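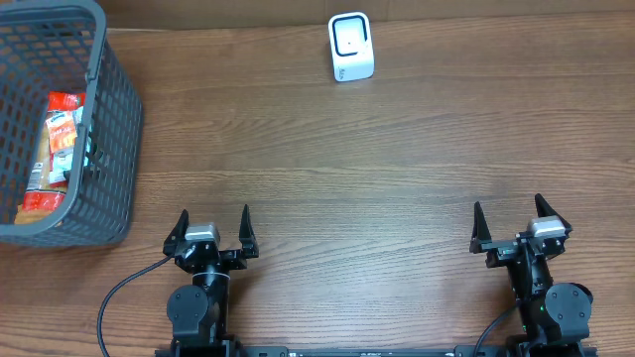 Start pose: both grippers open, basket on the left, scanner-style box at the back.

Haltov checkout set — data card, rules bit

Hello! I look after the house rules for this set, so if something here is unclear, moan at me (Igor Tóth) and I'll fix the wording. We have 2,730 episodes in the release, and 82 more that I held back for breaking rule two.

1. Arms start parked low and open. If either gripper is shut, don't record.
2. Hands out of the workspace before you press go. Yes, even to straighten a packet!
3. Groceries go down flat or standing, whichever you like, but mix it up between episodes.

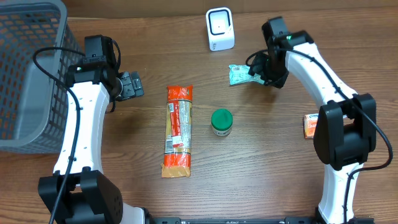 4. One arm per item. Saimi Heinonen wanted handovers allowed and I do see why, but the Dirkberg labels have no tag for them, so they'll have to wait until October.
5. Cables get checked at the start of every session — both sides, the whole length.
6. A dropped item stays in the episode. Mark it "drop" and carry on, please don't delete it.

Wrist views are stored next to the head view with the same episode number.
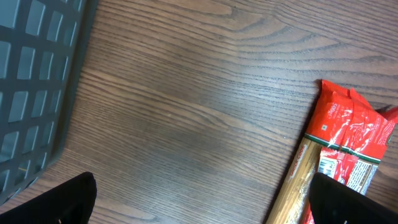
Wrist view, spaghetti on the right and basket on the left.

Rules last changed 08/09/2022. Older episodes keep their old tags.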